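Will there be a second season of Jerus? 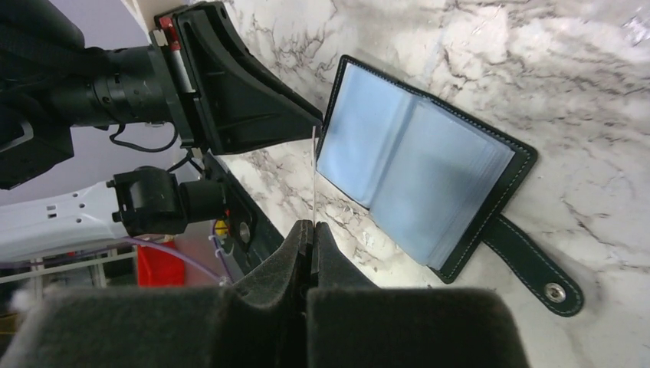 Card holder with clear sleeves, open

Genalyn Magbanua
Finished Jerus last night, all 16 episodes. The brother's story just stops when he leaves Ranar. Is a second season planned, or is there a movie?

Pacita Manalo
No second season so far. There is a prequel movie called Clevamine, 90 minutes, out in July. It covers the father, so you won't get the brother's ending there.

Sison17
watch episode 16 again past the credits, he's on the boat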